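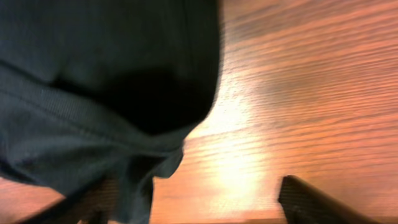

Blog > Music > Gigs and records

Posts Mixtapes Gig diary About

2 min read

Clallgate listening week, quick notes

2019-08-19

Writing this on the bus so forgive the state of it. Clallgate is doing a listening week for the Sudirholm reissue. Upstairs room, chairs, decent speakers, one side of a record each evening and then people talk or don't. Free in. Bring your own drink.

Went last night for side two. Lovely. Long organ bit I'd always skipped on the CD, and loud in a dark room it's the best thing on there. Why did I skip it. Years of skipping it.

The pressing: 3366 copies, numbered on the back. Mine is 2821. Sleeve is thin, bit disapointed by that, but the notes are good and the lyrics are finally printed. One song I've been singing wrong since school.

Still to come: the Dadar live tape, recorded in May, never played anywhere before. Then Bite are doing a short set on the last night, starts at 9. Get there early becuase the stairs fill up and you end up hearing it all through a door, like I did last time.

Might take the spare copy to swap. Anyone got the first single? Any condition, will play anything.

My stop. More after the Dadar one.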